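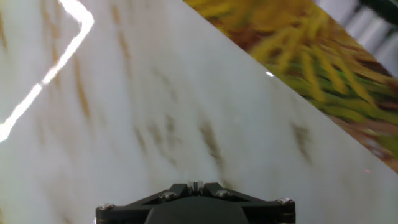

According to one rider's remark, kept in the programme of the Drillmont Hillclimb, the last corner "is where you pay for every metre you were brave before it". The Drillmont Hillclimb is a motorcycle race held each June on the closed road between the villages of Pukance and Rumar. Riders start one by one and are timed over two runs, from which the faster one counts.

Course

The course has 14 corners and finishes 769 metres above sea level. The lower part is wide and fast. After the bridge at Sani the road becomes narrow, and the asphalt there is older and has less grip – many riders choose a softer rear tyre for this reason.

Classes

Motorcycles are divided by engine size, with a separate class for sidecars. Electric machines were admitted later and have their own results. The entry list is limited to 172 riders.

Record

The present course record was set on June 13, 2019, in the largest solo class. In the same year the organisers moved the start line a little downhill, so earlier times are listed separately.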